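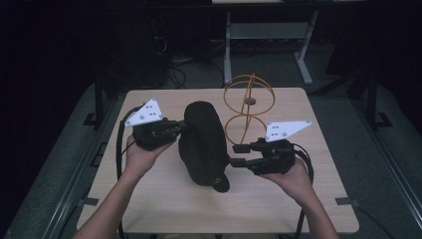
Will a machine do your washing-up by Christmas?

The head of trials at Ovix has a dishwasher at home and does not trust it. "I rinse everything first," she says. "My partner says that makes me the dishwasher." She has spent most of her working life trying to get machines to do household and shop-floor chores, and when we meet at the firm's unit in Flondley she has made the tea herself.

I had come with a simple question: can they do it yet? She asks which "it" I mean. Vacuuming a flat floor, yes, if you pick up your socks. Moving identical boxes from one place to another, yes, and for years. Picking up a bag that has slumped over since the last time anyone looked at it is where she starts to sigh.

"Soft things are a misery," she says. "A box has the decency to stay a box. You take hold of a bag and it becomes a different shape, and now your plan is for a bag that no longer exists."

Much of the work at Flondley is people doing small jobs at a table with a gripper in each hand, so that software can learn from how they go about it. It is slower than using your fingers and, she admits, faintly humiliating. New starters tend to arrive confident. By the first tea break they have developed strong feelings about zips.

"You find out how much your hands were doing behind your back," she says. "I couldn't tell you how I hold a tea towel. I just hold it. Then you give me two pinching things on handles and I'm a toddler again."

The tally for the spring stood at 3542 recorded attempts. I ask how many were good. She says that depends whether you are asking her or the people who pay for it, and offers a biscuit.

The nearest thing to a real test came at Mokoena, a homewares shop that let Ovix try out a tidying arm after closing time. The job was to put returned goods back on a display shelf. A shop assistant did 40 items while the arm did 30, which sounds respectable until she mentions that the assistant was also on the phone.

"And she faced them all to the front," she adds. "We hadn't asked the arm to do that. We hadn't thought of it. She'd have been told off if she hadn't."

That seems to be the trouble with chores. The instruction is two words long and the rest of it lives in somebody's head. Clear the table means the plates, and the crumbs, and leave the newspaper, unless it's yesterday's. She once wrote out everything she meant by "tidy the hall" and gave up at 42 separate points, having not yet reached the umbrellas.

She is not gloomy about it. The arm that went to the shop could not have managed a single soft toy two years ago, and by June it was managing most of them, though it had a habit of holding rabbits by the face. The next trial is with Zitdale, who run a laundry, and she speaks of fitted sheets in the tone other people keep for tax returns.

Would she have one in her own kitchen? "To wipe down the worktop, tomorrow. To put away the glasses, no. They were a wedding present - not that I like them, but I'd want to be the one who broke them."

I ask when the rest of us can expect some help round the house. She says people have been promising it since before she was born, and that she would rather promise a machine that carries the basket upstairs and then leaves you to it. Then she collects the mugs, looks at the sink for a while, and puts them next to it.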